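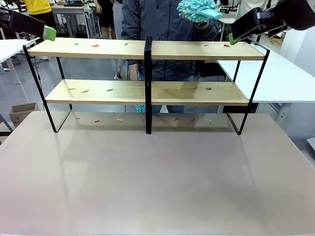 HELP WANTED -- Sorters and Setters, Small Goods Room
Herath Household Supply, Trarnora building, lower level
Part time, paid hourly, start right away

Need people who can sort. Clothespins mostly, also clips, hooks, curtain rings, drawer knobs. We buy mixed lots of small household stuff, clean it up, sort it by color and type, set it out on shelves and trays for our shop displays and pack the rest. Orders picked up a lot over the holidays and we are behind. Very behind.

Two kinds of spots open, please say which one you want when you write.

SORTER
Morning shift, 8:30 to 12:30. You sit or stand at a long table, your choice, stools are there. Tub of mixed pins on the left, color bins on the right. Red, yellow, green, blue, orange, plus an "other" bin for the browns and anything faded. Check the spring as you go. Squeeze once, if it sticks it goes in the repair cup. Broken ones get tossed. Full bin gets a tag with the color and your initials, then it goes on the cart.

You will be slow the first couple days, everybody is. Fine. We would like you to get to 300 an hour by the end of your second week and stay around there. Not a race, please don't throw them.

SETTER
Afternoon shift, 1:00 to 5:00. More fiddly. You set pieces out on the small two-level shelf units (wood boards, black metal legs) and on trays, following a layout card. Card tells you what color goes where -- top board, lower board, or down on the table under the unit. Some cards want things in a neat row, some want them scattered so it looks casual. Scattered is harder than it sounds. Then you clear it all off, everything back in the bins, next card.

39 cards in the current set. More coming from Sorine, who do the window displays and change there minds a lot.

Setters also wipe down the boards at the start of shift. Dry cloth only. No spray on the wood please, we lost one that way.

WHAT YOU NEED
Able to tell colors apart reliably. Yellow and pale yellow matter, so do red and reddish brown. Quick check at the interview, takes two minutes.
OK with small repetitive hand work for four hours. There is a break in the middle, 20 minutes, paid.
Can lift a full bin, they run up to 15 pounds.
18 or older.
Can get here. Bus stops on the corner, bike rack by the side door, parking is bad.
Fingernails short-ish. Long nails and springs, you will find out.

Nice but not needed: stockroom, craft store, window dressing, preschool classroom, anything where you picked up little things off the floor all day.

No experience at all is fine. We show you everything on day one.

WHAT TO WEAR
Whatever you like. Jeans are fine. Closed shoes. Room is kept cool so bring a jacket or hoodie, a zip one is easiest. No dangling bracelets, they sweep the whole shelf clean and you start over.

PAY AND HOURS
$18.50 an hour both shifts. Paid every other week. Four hours a day, pick three, four or five days. Tell us which when you apply and try to stick with it. First two shifts are training, paid the same.

Finish your first full month and there is a $200 bonus on the next check. Miss a shift without calling and that goes away, sorry.

Could turn into longer hours when the Jaltine order comes in. Can't promise that yet.

THE ROOM
Lower level but has windows. Big pinkish-beige tables, good light. Music is OK at low volume, one earbud OK. Phones in the cubbies while you're at the table. Kitchenette down the hall with a fridge and a microwave, label your food. Coffee is free, it is not great coffee.

Lead will be nearby both shifts. Ask questions. If a card makes no sense it is probably the card, so say something before you do the whole tray.

HOW TO APPLY
Drop off a note at the front desk of the Trarnora building or mail it to the Small Goods Room, Box 882, same building. Resume not required. Just put down:

-- name and a phone number we can text
-- sorter or setter, or either
-- days you can work
-- when you can start
-- a line or two on any work you've done with your hands. Paid or not, doesnt matter

Notes in by 19th January please. We will text everyone by the end of January, yes or no. Interviews are short, 15 minutes, color check plus a practice tray. Bring glasses if you use them for close work.

Applied last fall and didn't hear back? Apply again. We lost a stack of notes in the move and feel bad about it.

Friends can apply together and we'll try for the same shift. Please send seperate notes though, one per person.

Front desk is open 8 to 5, closed for lunch 12 to 1. Slot in the door if you come by later -- push the envelope all the way through.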